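Maltent (robot learning method)

Maltent is a method for training robot arms to grasp parts of furniture, chiefly legs, posts and rails, using camera views rendered in simulation. It was described by Aušra Stankevičius and Ona Kivi in a technical report first circulated in June and is usually discussed together with Desov, the set of simulated rooms on which it was trained. The authors present it as a way to learn the last few inches of a grasp without collecting data on a physical robot. Whether it does so outside its own simulator remains unsettled.

Background

Chair and table legs are awkward targets for a two-finger gripper. They are long, often tapered, and offer few visual features along their length, so a camera mounted near the wrist sees much the same thing whether the hand is high or low. At close range the leg also blocks most of the view. Earlier approaches relied on a depth reading or on a model of the furniture supplied in advance. Maltent uses neither. It takes a single color view from behind the gripper and outputs a small motion of the hand, along with a decision to close or keep moving.

Method

Training takes place in two stages. In the first, a scripted planner with full knowledge of the simulated room moves the hand to a leg and records the view at each step. The report lists 3,021 such runs. In the second stage the planner is removed, and the network practices on its own, with a reward given when the fingers close on the leg and the piece can be pulled a short distance.

The part of the method the authors call new is the "bracket test," a separate output that estimates whether the target lies between the two fingers. The hand is not allowed to close until this estimate has stayed high for five steps in a row. The report credits the test with most of the improvement over the baseline. It does not include a run with the test added to the baseline alone, so the claim cannot be checked from the published tables.

Wall color, floor brightness, wood finish and the position of nearby furniture are varied between runs. Lighting direction is not, and shadows in Desov fall in a limited set of directions. Readers of the report have pointed out that a network could learn to use the shadows as a guide to position – a shortcut that would fail in most real rooms.

Results

The authors tested Maltent on 647 held-out trials in rooms the network had not seen and reported that it beat the scripted baseline in every furniture group. Three qualifications apply. The held-out rooms were built from the same library of tables, chairs and cabinets as the training rooms, with only the layout changed. The baseline was an older open-loop planner that takes no new picture once the hand starts to move, which makes it a weak opponent for a method built around continuous viewing. And a trial counted as a success if any of up to four attempts worked. First-attempt figures are not given.

Failures are described briefly. The most common was early closing beside a leg, mainly where a large panel of similar texture stood directly behind it. The report calls these cases rare but does not say how rare.

Attempts at replication

A group working on the Ramanauskas arm published a short note on 2022-10-04 after running the released network on hardware. It followed legs reasonably well against a plain background and did poorly in a furnished room. The note is limited too: it covers one table and one chair, and the camera was mounted slightly higher than in the simulated setup. Stankevičius and Kivi replied that the mounting difference was enough to explain the gap. They did not supply a hardware result of their own.

The method should not be confused with Sandia, the project's internal name for an earlier suction-based version, which was dropped before the report appeared.

Assessment

Maltent is cited most often for its bracket test, which is simple to add to other systems and costs little to run. Its broader claim, that close-range grasping of furniture can be learned entirely from rendered views, rests on one simulator and one set of objects.
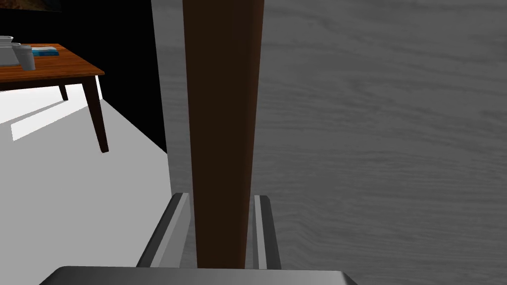

Simulated view from behind the gripper, with the open fingers on either side of a dark brown post and a gray wood-grained surface behind it.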